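Mixed-item bin

A mixed-item bin (also catch-all bin, odds-and-ends bin or, in some workplaces, tumble bin) is an open-topped container used to hold small objects that do not belong to a single category. Bins of this kind are found in homes, schools, repair shops and laboratories, where they serve as temporary storage between the moment an object is picked up and the moment it is returned to a permanent place.

Terminology

The term is applied to the container and, loosely, to its contents. A mixed-item bin is distinguished from a parts bin, which holds many pieces of one type, and from a junk drawer, which is built into furniture and usually closed. Storage manuals issued by the household goods firm Clundier use "mixed bin" for any open container in which three or more kinds of object are kept together. The lending library at Presham uses the same term for its returns containers.

Construction

Most mixed-item bins are made of sheet metal, molded plastic or wood. Metal bins are preferred where hard or heavy objects are dropped in from above. They are easily wiped clean but scuff with use, and staining or rust may develop where the coating has worn through. Plastic bins are lighter and quieter. Wooden bins are common in older classrooms.

Side walls may be straight or sloped. Sloped walls make the opening wider than the floor, so that small objects slide toward the center and are easier to reach. They also allow empty bins to be nested. A disadvantage is that long objects tend to come to rest against the wall at an angle. On a smooth tabletop a light bin may shift when objects are removed, and clamps, tape or a rubber mat are used to hold it in place.

Contents

Typical contents include toys, blocks, gloves, small boxes and other loose household articles. Soft items behave differently from rigid ones – a glove or cloth can spread over a large part of the floor and hide smaller pieces beneath it. For this reason many sorting guides recommend that fabric and rubber articles be taken out first.

Toys present a separate difficulty. Animal figures with long necks or tails occupy more room than their weight suggests and readily catch on neighboring objects. Blocks settle into corners. The toy collection at Frade, which lends to families in the surrounding district, keeps figures and blocks in separate trays and reserves its mixed bins for newly returned items.

Sorting practice

Two methods are in general use. In the first, the bin is emptied onto a table and the contents are grouped by type. In the second, objects are removed one at a time and put away directly. The first is quicker when the bin is full; the second needs less space and is usual where a bin is cleared every day.

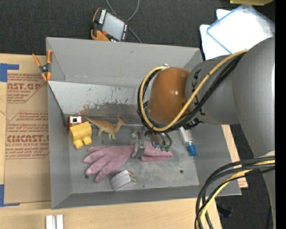
A written procedure for the second method was prepared by Phúc Đỗ for the storage rooms at Stumimside and was last revised on 25/08/2026. It limits each bin to a single layer of objects and sets a clearing interval of no more than seven days. Items whose place cannot be determined are moved to a labeled shelf, where they are held until the following March.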